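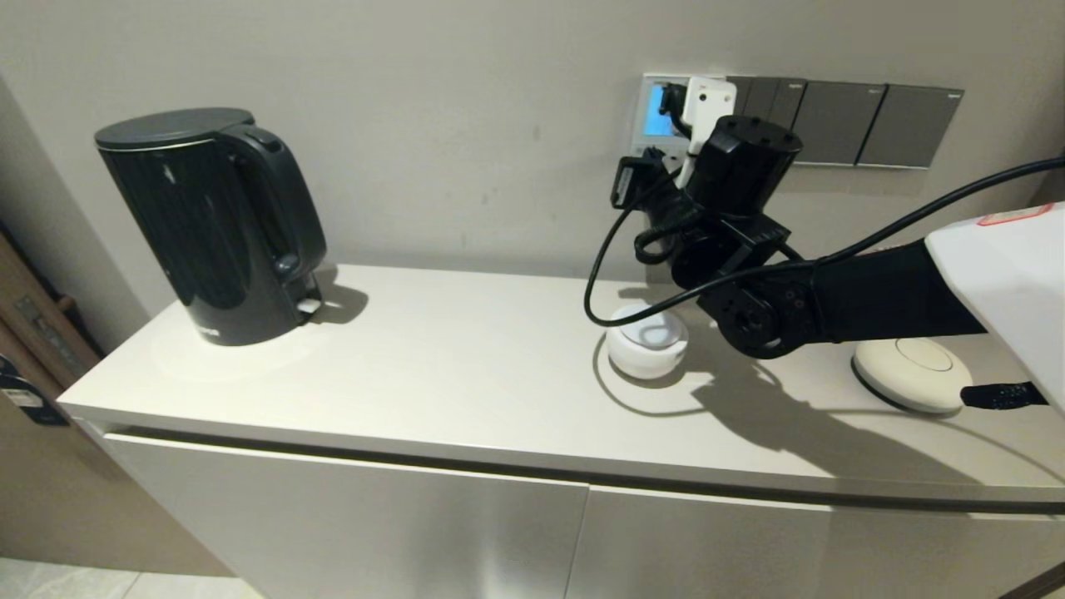
Workshop tips for the kitchen bench task

Posted 2 October 2023 by the Skikier robotics club

These tips are for teams working on the household round of the Letska student challenge. The task sounds small: reach a wall switch above a cabinet, press it, and come away without touching anything else. Our club has been at it since July and most of what follows was learned by getting it wrong. If you are doing the bench round with a different arm, the first half should still be useful.

Set up the bench first

Wipe the cabinet top before every session. Crumbs and sticky spots matter more than you would think, as anything that slides a little in one run and sticks in the next will spoil your comparison. A damp microfibre cloth is enough. Skip the spray polish, which leaves a shine that confuses the depth readings.

Mark where each object goes with low-tack painter's tape. Put the tape down in small corners, take the object away, and check that you can put it back in the same spot without fussing. Peel the tape off at the end of the day. Left on over a weekend it takes the finish with it, and the school will want to know why.

Keep the kettle empty and unplugged for all practice runs. Ours is a prop and stays that way. If someone wants tea, there is another kettle in the staff room.

Cable care

Cables cause more failed runs than code does. Our team log for the term has 677 attempts in it, and the page of notes on snags is the longest one.

Clip the cable to the arm above the elbow and again at the forearm, then leave slack at the wrist. Too tight and the wrist pulls up short when it rotates. Too loose and the loop drags on the cabinet top and takes your objects with it. Move the wrist by hand through its full turn, with the power off, before you tighten the clips for good.

Hook-and-loop ties are better than zip ties here. You will be undoing them every week, and cutting a zip tie beside a signal wire is a good way to lose an afternoon. The Buvby ones from the hardware store are fine and can be trimmed with scissors.

If there is a power outlet near the switch, deal with any hanging cord before you start. Tuck it behind the cabinet or tape it flat. A finger that misses the switch will find the cord.

Light and shadow

Run your calibration at the same time of day as your practice, or pull the blinds and use the overhead lights only. We calibrated in the morning and practised after school for two weeks before working out why the arm kept stopping short.

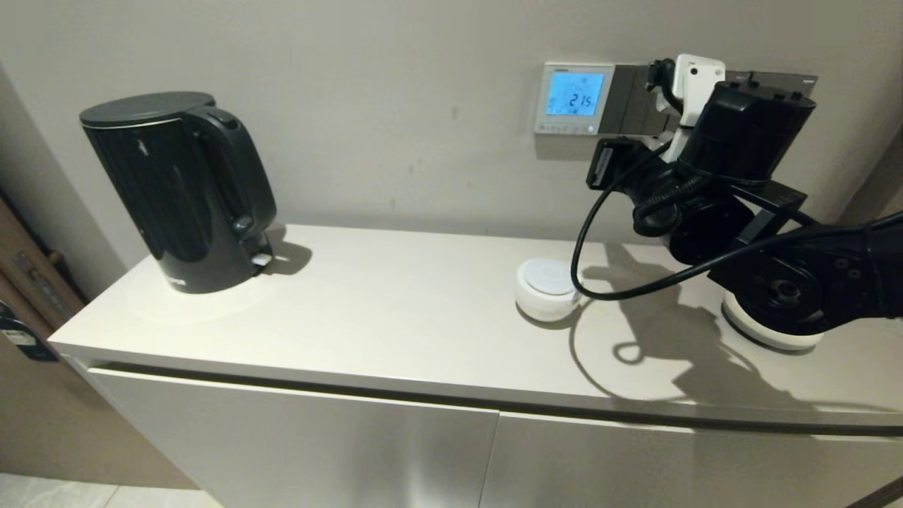 Shadows are the part of the bench round that most new teams leave until too late. A camera sees a hard dark edge on a pale surface and may treat it as an object, particularly if your detection is based on contrast. With strong light coming from the left, the arm and the loop of cable both throw dark shapes over the cabinet top and its front edge, and a glossy black kettle adds bright streaks of its own. Try a sheet of baking paper over the window, held on with tape. It softens the edges and costs next to nothing. If you can't change the light, collect your training runs with the shadows in them so the model has met them before.

Pressing the switch

Work out the height of the plate from the cabinet top, not from the floor. Cabinets get bumped and floors are rarely level. A steel ruler and a pencil mark on a strip of tape will do.

Start slow. Have the arm stop 3 cm out from the wall, wait, and then go in. The pause looks clumsy but it lets the wobble die down, and our misses dropped once we put it in. You can shorten it later.

Put something soft on the fingertip. We use a square of rubber shelf liner stuck on with double-sided tape. It grips better than bare plastic and doesn't scuff the plate. Replace it when the colour starts to go grey at the corners.

Watch the neighbours. If there is a thermostat beside the switch, the side of the gripper can reach its buttons while the fingertip is where you want it. Check the set temperature at the end of each session and put it back. We once left a room a good deal warmer than we found it, and heard about it.

Keeping the log

A plain exercise book works. Give each run one line: the run number, what you changed, and what happened. Change one thing at a time. If you change the speed and the clips together you will learn nothing from the result.

Save your recordings in folders by session and copy them to a second drive before you go home. Ours is a 500 GB drive that lives in the parts cupboard in a labelled sandwich bag.

Packing up

Park the arm, switch off at the wall, and coil cables loosely in the direction they want to go — never around your elbow. Fold the shelf liner offcuts into the tin. Close the cabinet doors so the next team doesn't bark their shins.

Teams borrowing the Liapis gripper should return it with both fingers and the small hex key. The sign-out sheet is on the back of the cupboard door.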